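Grukport Film Criticism Index: README

Grukport is a bibliographic index of film reviews and festival reports written by freelance critics. Release 3 holds 3000 records from 22 publications, mostly online. It contains metadata only. Full text remains with the publishers.

Maintainer: Ewan McPhee
Last updated: August 2023 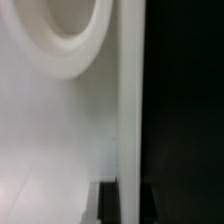
Does the index cover television reviews?
Only where the title also had a theatrical or festival screening. Series are excluded.

Fields

record_id: integer, stable across releases
critic: name as printed in the byline
outlet: publication title at time of writing
festival: blank if the review was not filed from one
lang: two-letter code

Bylines were normalised by Dilwyn Samuel using the Maddocks authority list. Pen names are kept as printed and linked in aliases.csv.

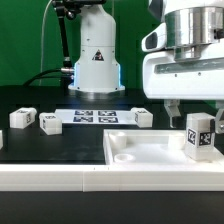 Genre labels follow the Irnent scheme, with one local addition, "technology documentary". The label applies where machinery is the main subject, as with a film shot largely among white robot arms against a green backdrop like the one behind the arm base here. Science fiction is labelled separately. Eirlys Gwynne checked the labels on 141 records and corrected those that differed from the catalogue entry.

Known gaps: coverage before the first Prarker import is thin, and festival dailies are under-represented.

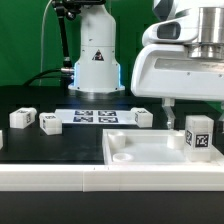
Arabic and French titles are transliterated inconsistently in the older records. Use title_orig for matching.

Corrections go to Ghassan Haddad, quoting the record_id. The next release is planned for December.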